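What Is a Bond, and Why Would Anybody Buy One?

When I was nine, my neighbor Mr. Becerra wanted a new bike chain and had no cash in the house. I had $20 from my birthday. He wrote on a scrap of paper: "I owe you $20, and I'll add a dollar when I pay you back in April." I kept that paper under my pillow! I didn't know it, but I was holding something a lot like a bond.

A bond is a loan that comes with a promise. You've probably heard of people getting loans from a bank. With a bond, the big guys do the borrowing – a city, a company, even a whole country – and regular people do the lending.

Let's make up a town and call it Trillberg. Trillberg wants a swimming pool (good choice, Trillberg), and it doesn't have enough money saved. So it sells bonds for $200 each. You buy one. Now the town has your $200 and you have its promise, and every year it pays you $4 as a thank-you. That thank-you money is called interest. When the bond ends, maybe ten years later, you get your $200 back too. That ending day has a fancy name, maturity. Yes, like growing up.

Do the math with me: $4 a year for ten years is $40. You lent $200 and you end up with $240, as long as the town keeps its promise.

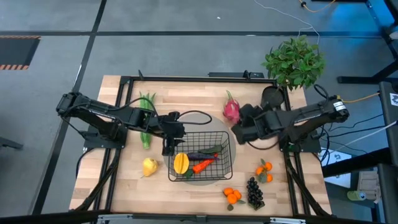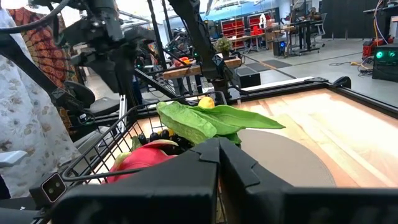

And sometimes promises get broken. If a company runs out of money, it might not be able to pay everybody. Grown-ups call that a default. Bonds from a shaky borrower usually pay more interest, to make up for the extra worry. My friend Nayeli says it's like lending your markers to the kid who always loses the caps – you'd want something pretty good in return.

One more thing, and this part took me ages to get. You don't have to wait ten years. You can sell your bond to somebody else before it ends, but the price can move up or down. If new bonds are paying $8 a year, who wants your old one that pays $4? You'd have to sell it for less than $200. If new bonds only pay $2, yours looks great, and people may offer you extra for it.

Mr. Becerra paid me back, by the way, and I spent all $21 on stickers.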